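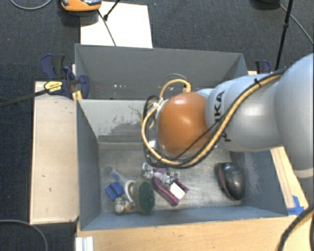

Wooden box frame around a sloped-sided bin: how to clean the liner and stop small parts collecting in one corner?

Posted by Sendaria, Jul 20, 2024

I look after a grey-lined bin with four sloped walls and a flat floor, set inside a box frame of pale plywood. The whole thing stands on dark charcoal carpet. Mixed small items live in it: a blue block, a clear tube, a white ring-shaped cup, a round green scrubbing sponge, a purple clamp-like tool, some small metal brackets.

Two problems. The floor of the liner is scuffed and has faint white dust marks, and there is a darker smudge low down on the back panel. Wiping with a dry cloth moves the dust about and does nothing to the smudge. Secondly, most of the contents end up in a cluster at the lower left. I would like them spread more evenly without fitting dividers.

The outside of the frame measures 825 mm by 600 mm. I do not know what the liner is made of. I would prefer not to take it out, as it is a tight fit and the wood is unsealed.

Fidlow

Check the level first. Carpet compresses unevenly under a load, and a flat floor that is slightly out will let anything round travel to the low side. Put a spirit level on the liner floor in both directions, then on the top edge of the frame. If both readings agree, the frame is out. If only the liner is out, something is trapped under it.

For a frame that is out, place a sheet of board under the whole footprint and shim beneath the board. Small packers directly on carpet will sink within a few weeks.

Cleaning, in this order:

Empty the bin and vacuum with a brush head, corners last.
Wipe with a barely damp microfibre cloth, working from the walls down to the floor.
Put one drop of washing-up liquid on the cloth for the smudge, test it on a hidden patch, then wipe again with plain water.
Dry at once, especially along the top edge where the liner meets the wood.

Scuffs are surface wear and will not wash out. Avoid the green sponge for this – the abrasive side will dull the liner further.

Grabowska

Mine got dusty again every week until I sanded the cut edges of the ply. Might be worth a look. Never fixed the smudge.

Lasine

Agree with levelling. A blocky item will stay where it is put on a slight slope, so if those have gathered at the left as well, the cause is probably how the bin is filled. Tip things in over the middle, or place them by hand.

I would also seal the plywood. Two thin coats of water-based matt varnish, with a light sand between them, and the wide ledge can then be wiped like the rest. Leave the liner out until the second coat is hard. If it really will not come out, mask it and varnish only the ledge and outer faces.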